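Korisel Adhesive Lint Roller, Long Handle
Product code KLR-90

Home > Cleaning > Fabric Care > Lint Rollers

The Korisel KLR-90 is a hand-held adhesive roller for removing hair, fluff, thread ends and dry dust from clothing, upholstery and car seats. It is supplied with one roll fitted and can be used straight from the pack. Refills are sold separately in packs of 3.

Sheets are cut on a spiral so that the leading edge lifts at one corner. Each sheet is torn off once the surface no longer picks up. On wool coats and felt, expect to use more sheets than on cotton or polyester.
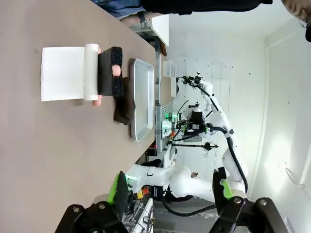
The adhesive is a rubber-based hot melt with medium tack. It is suitable for woven and knitted fabrics in normal condition. It should not be used on silk, bare leather, suede, loose-pile velvet or any fabric with a printed foil finish. If in doubt, test on an inside seam and wait one minute before checking for marks.

Specification

Sheets per roll: 90
Sheet width: 100 mm
Core internal diameter: 38 mm
Handle length: 160 mm
Adhesive: rubber-based, medium tack
Backing: coated paper
Working temperature: 5 to 35 °C
Packed weight: 146 g
Country of manufacture: Finland

Fitting a refill

Pull the empty core off the frame. Slide the new roll on with the arrow pointing away from the handle and push until it stops. Remove the outer wrap. The first full turn of paper carries the glue line from manufacture and should be discarded.

The roll should turn freely. If it drags, the core has been crushed in transit and the roll should be returned. Dridville rolls have the same core diameter and will fit, but they are 5 mm wider and the cover will not close over them.

Storage

Keep the roller covered or standing in its holder when not in use. Do not lay it directly on a painted or varnished surface. Above 35 °C the adhesive softens and sheets may split on removal; a roller left in a car in July should be allowed to cool before use. Unopened refills keep for three years in the original wrap.

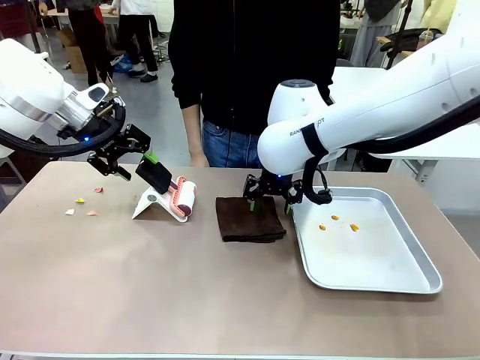
Lint roller with a white stand, paper scraps and folded towel on a table.

Limits of use

Damp fabric reduces tack sharply. Dry the item first. The roller does not lift grease, wax or ground-in mud, and pressing harder makes no difference to any of these. Grit should be brushed off beforehand to avoid scratching smooth finishes.

Ordering and delivery

Single roller: in stock
Refill pack of 3: in stock
Trade carton of 46: to order

Orders placed before 2 pm are sent the same working day. Trade cartons leave the warehouse on Friday only. Delivery is free on orders over £75.

For trade accounts contact Barry Hulme in the sales office. Technical questions on adhesives and fabric compatibility go to Aarne Laaksonen.

Related products

Onov clothes brush, double-sided
Worku upholstery brush, stiff
Korisel travel roller, folding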